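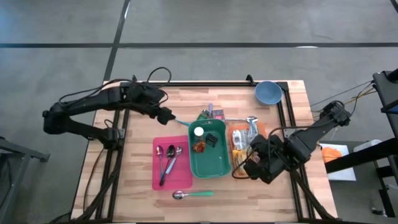 Attachment 1: bench state when the ticket was opened, both arms mounted, green bin in the middle

Ticket: Right arm loses position partway through sort routine
Project: Widness two-arm table
Location: Jirkside shared workshop, back bench
Opened by: Emese Vincze
Assigned to: Zsolt Halász
Status: Closed

Emese Vincze, Thursday 18:40
Routine is the kitchen sort. Spoons go to the pink tray, food packets to the orange tray, the rest stays in the green bin. Left arm runs fine. Right arm starts well, then lands short of the orange tray by the width of a finger and gets worse each cycle. After 14 cycles it closed on the tray rim and faulted. Home position also off after the fault. No error in the log before that, only the overcurrent stop at the end.

Tried so far: power cycle, re-home, swapped the USB cable. No change.

Zsolt Halász, Thursday 19:15
Does it drift with nothing in the gripper? Please run 50 cycles with the speed at half and don't pick anything up. Also check the bolts where the right base meets the rail.

Emese Vincze, Thursday 20:30
50 empty cycles at half speed, no drift. Full speed, drift is back within a few cycles. Bolts on the base are tight.

Zsolt Halász
So it's load or acceleration. Could be a joint slipping on its horn, could be the supply sagging. Put a meter on the right arm supply while it runs.

Géza Gál
I had the same thing on my single arm in June. Mine was the shoulder horn screw. It looks tight and isn't. Mark the horn and the housing with a paint pen and run it.

Emese Vincze
Supply is steady, I don't see a dip. Paint marks on the shoulder stayed lined up. Marks on the elbow moved apart after almost 200 cycles. Took the elbow cover off and the center screw turned by hand.

Zsolt Halász
That's it. Clean the screw and the thread, medium threadlocker, leave it overnight. Then redo calibration for the right arm only. Elbow goes to 90 degrees on the jig before you save the offset.

Emese Vincze
Done. Ran the full sort at full speed, 200 cycles, paint marks still in line. Did the left elbow too while the threadlocker was out.

Zsolt Halász
Closing. Added the elbow screw to the monthly check sheet.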